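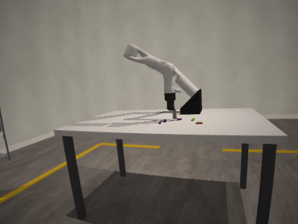

A table against a pale wall. Fiction by Ruaridh Sutherland.

The Piano at Graslow

So my uncle died and left me a piano, and the piano was in Graslow, and I was not.

I should say I don't play. I took lessons for one winter when I was 11, from a woman who ate oranges the whole time, and what I have left from that is the first half of one song and a strong feeling about oranges. My uncle knew this. He'd sat through the recital. He left it to me anyway, in writing, with the bench, "and whatever is in the bench."

You can see how that last part would get a person into a car.

It's 330 miles from my apartment to Graslow and I did it in one go, on a Thursday, eating crackers off the passenger seat. The house was already sold. The buyer was a man named Gebhard Strebel and he'd been very nice on the phone, in a worn-out sort of way. He had moved in around the piano. His couch was pushed up against one end of it and he'd put a lamp on top, and some mail.

"You're the nephew," he said.

"I'm the nephew."

"You didn't bring a truck."

I had not brought a truck. I don't know what I'd thought, really. I think I'd pictured myself looking at the piano and the piano somehow letting me know what came next.

He made coffee and we both stood there looking at it. It was a Brinon upright, brown, with a burn mark by the low keys where my uncle used to rest his cigarettes before my aunt put a stop to that. Three of the keys stayed down when you pushed them. Gebhard showed me which ones. He'd been living with it for five months by then and he knew it a lot better than I did.

"I play a little," he said. "At night. I hope that's all right."

I told him of course it was. Then I asked about the bench — I'd been trying to be polite and wait, but come on, 330 miles.

"I never opened it," he said. "It wasn't mine."

I believed him, too. He went and stood in the kitchen while I lifted the lid, and he ran the water so I'd know he wasn't listening, though I can't think what there'd have been to hear.

Sheet music, mostly. A church bulletin. A pair of my aunt's reading glasses with one arm gone. And under that, in a big envelope, the program from my recital, folded in half, with my name spelled wrong, and next to my name in pencil my uncle had written: stopped halfway, bowed anyway.

I sat down on the floor for a while. The water was still going in the kitchen. It went on so long I started to worry about his bill.

When he came back I was at the piano doing my half of the song. It's a dumb little song, it goes up and then it comes down, and I got to the place where I always quit and I quit. Gebhard put his coffee on top next to the mail, leaned over my shoulder, and played the next part with one hand, slowly, hitting one of the dead keys on the way so there was a hole in it.

"Everybody had that book," he said.

I took the envelope and the glasses. I left him the bench, and the bulletin, which he said he'd like to read. He walked me out to the car and asked when I'd be coming back for the piano, and I said probably July, and he said July was fine, any July.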